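Skirden Bricks – sorting by color

README, October 2018

What is in this folder

Photos and notes about sorting large plastic toy bricks into bins by color. The bricks come in three colors: orange, blue and green. We keep the text simple, so people who work with the data in another language can also read it without trouble.

The folder belongs to the Kivar collection of table tasks. The sister folders are Dunmore (folding cloths) and Flunddale (setting out cups and plates). They use the same file layout, so a script written for one of them should read the others.

The task

All bricks begin on the table. The task is finished when every brick is in a bin and each bin has one color only. It is not required that the bricks lie flat or are stacked in the bin. A brick which stands on its end or leans over the rim is accepted, if it does not fall out when the bin is lifted.

Size plays no role. There are short bricks and long bricks in the set, and both go together in the same bin when the color is the same. In an older version from 2009 the sizes were separated too, but this made the rules long and the labelers did not agree, so we dropped it.
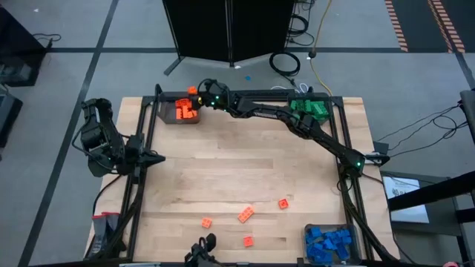
Sorting by color: orange and green bricks in the bins at the back, blue in the clear bin at the front right.

Color of the bins

Please do not use the bin to guess the color of the brick. The bins are not all of the same look, and the place of a color is not fixed between sessions. The file bins.csv gives for each session which corner has which color. If a corner has no bin, the cell is left blank – it is not a missing value.

Start position

The bricks are poured out in the middle of the table and then spread a little by hand. We do not mix them on purpose. For this reason one color often stays together, and a sorting plan that takes the nearest brick of the same color can look better than it is. In the pile on the butcher-block top, for example, the green bricks are mostly in the upper part and the orange ones to the left and at the bottom, with blue through the middle and right. If you need a more even mix, use the sessions marked "stirred" in sessions.csv.

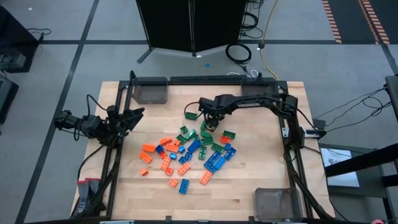 Labels are given per brick, and they have 4 fields: color, length, state and neighbor. Length is "short" or "long" and nothing between. State is "table", "held" or "bin". Neighbor is the most difficult one. It says if the brick touches another brick, and in a heap this is often a question of opinion. A blue brick standing alone near the bottom of the pile is easy and gets "none", but for the blue cluster at the right we ask the labeler to write "yes" for the whole group and not to discuss each contact.

Known problems

– In 106 label rows the length is wrong, mostly short bricks seen from the end. The list is in fixes.txt. We did not change the original rows.
– A brick above the rim of a bin is "held" until it is let go. Some rows from June have "bin" too early.
– Bricks under other bricks are not labeled until they can be seen.

Use

You may use and change the files freely. Please keep this README with them.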